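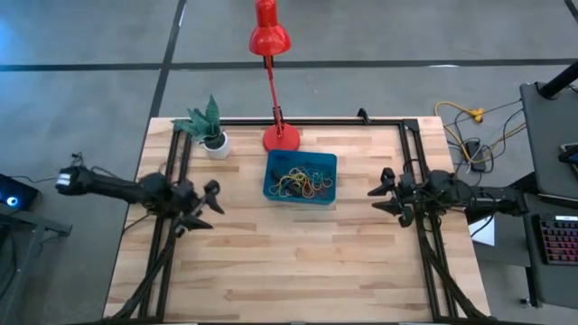 Skellstead Hard Wax Oil, one litre tin, clear satin

I bought this after reading one too many glowing write-ups, most of which seemed to have been typed before the lid was off. The tin says one coat is enough for a worktop or table. It says food safe once cured, resists water, wine and coffee, and can be patched without sanding back. I have used oils that made the same promises, so I gave it a table, a chopping area by the cooker and seven weeks before writing a word.

First, the smell. Low odour, according to the label. Low compared with what? I did the first coat on a Wednesday evening with both windows open and the room still stank at breakfast. It had gone by the weekend. If you have a small flat and nowhere else to sleep, think about when you do this.

It goes on easily enough. I used a white pad for the table and an old cotton sheet for the worktop, and the sheet was better, whatever the leaflet says. The pad soaks up a silly amount and you end up paying to oil the pad. Thin is the word. My first patch was too thick and stayed tacky for two days, and I had to rub it back with a rag and white spirit and start again. The leaflet does warn you, in very small print, under the bit about disposing of rags.

One coat is not enough. I don't care what the tin says. After one coat a wet glass left a ring in less than an hour on the end grain, and a fainter one elsewhere. After two it was much better. I put on a third in March and I'm fairly happy with it now, though by then the coverage claim looked a bit sad and so did the price per square metre.

At £43 a litre it isn't cheap. Esard do a similar oil for a good deal less and I have a half-used tin of that in the shed. Side by side on two offcuts I can hardly tell them apart. The Skellstead is perhaps slightly less yellow on pale wood. Coffee marked both. Red wine marked neither when wiped up quickly, and marked both when left overnight – turmeric won outright, as it always does.

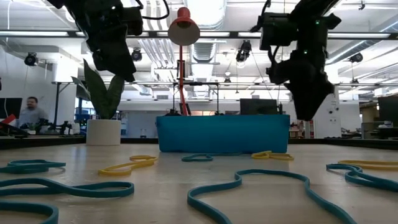 Diltevbridge wrote under my earlier notes that I was being unfair about the coats, that three thin ones is normal for any oil on a surface that gets daily use, and that the Esard tin goes lumpy after a year, so the saving disappears if you only oil things now and then. Fair point on the lumps. Mine has a skin on it already. I still think a tin that says one coat should mean one coat.

The patching claim does hold up. I scuffed a corner on purpose with 300 grit, wiped a little oil in, and after a few days I couldn't find the spot.

Would I buy it again? For a pale table, probably, if it was on offer. For a worktop I'd use up the Esard first. Three stars, and half of one of those is for the lid, which comes off with a coin and goes back on properly.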